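Stonano Opens Its Costume Room to the Fans

The fantasy series Lendarport returns in October for its second season, and the studio Stonano has chosen an unusual way to fill the waiting time. In the hall next to its main office, visitors can now see 255 drawings from the production, among them 59 costume sheets which were never shown to the public before.

Most fans go first to the wall of Follura, the young weather witch. She changes her clothes 20 times in the first season, a very high number for a television anime, where one outfit is often kept for the whole story to save the work of the animators. The early sheets show a heavy winter coat. In the later ones the coat is gone, and the lines become soft and light. 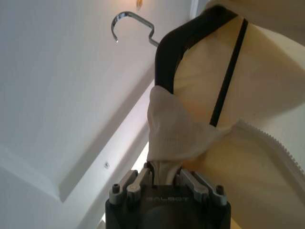
Cream knit with a scalloped white edge.

The sword master Jin has only two outfits, and the studio explains this with a small note beside his drawings. His long sleeves must move in every fight, and each fold was drawn by hand. I stood a long time in front of these pages – the pencil marks are so fine that the glass is almost a problem.

Less strong is the last room, where nearly all the texts are about the new season and sound like advertising. I would have liked to read more about the color work. But the background paintings of the harbor are hanging there too, and for them alone the trip is worth it. The hall closes at 6 p.m., and the shop half an hour earlier.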